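Grey Storage Bins: Questions and Answers

These are the questions we get most often about the grey bins we rent and sell from the Benthorpe store. Prices are on the separate price sheet.

What sizes do you carry?
There are two. The Benthorpe bin holds 28 liters and the Remthorpe bin holds 80. Both are rectangular with an open top. Lids are sold separately and are not included with rentals.

Can I get used bins?
Yes. Used bins come back from rental and go on the shelf once they have been washed. We sort them into two grades. Grade A has light marks only. Grade B has visible wear on the walls or floor, and costs less.

What does wear look like?
Mostly scratches, scuffs and chipped surfaces. The floor takes a lot of rubbing from whatever is set down in it, and the walls get knocked when things are lifted out. Color can be uneven from one side to the next. Please look inside before you choose.
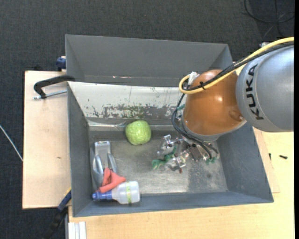
Scratched and chipped patch on the far inner wall of the front bin; the floor is scuffed too.

Does a worn wall matter?
For tools, hardware, or boxed goods, no. For fabric or paper, put in a liner or a sheet of cardboard, as a rough spot can snag. Do not use Grade B bins for loose food.

How do I clean one?
Tip it out, wipe it with warm water and dish soap, rinse, and let it dry upside down. Use a soft brush in the corners. Steel wool and scouring powder will make scratches worse. Colored streaks along the bottom edge of a wall often come off with a second wash, but some are permanent.

Can I paint over chips?
We don't recommend it. Rental bins must come back unpainted.

Can I set two bins side by side?
Yes. Leave a finger's width between the rims if you plan to lift them out often.

Do Skandano or Wróbel lids fit?
Skandano lids fit the Remthorpe size. Wróbel lids do not fit either one.

Will I be charged for scratches on a rental?
No. You pay for cracks, holes, and missing bins.

Who do I ask about a large order?
Sibel Güler handles orders and returns. Leave a note at the counter with the size, grade, and number you need.

Last updated 13 Apr 2025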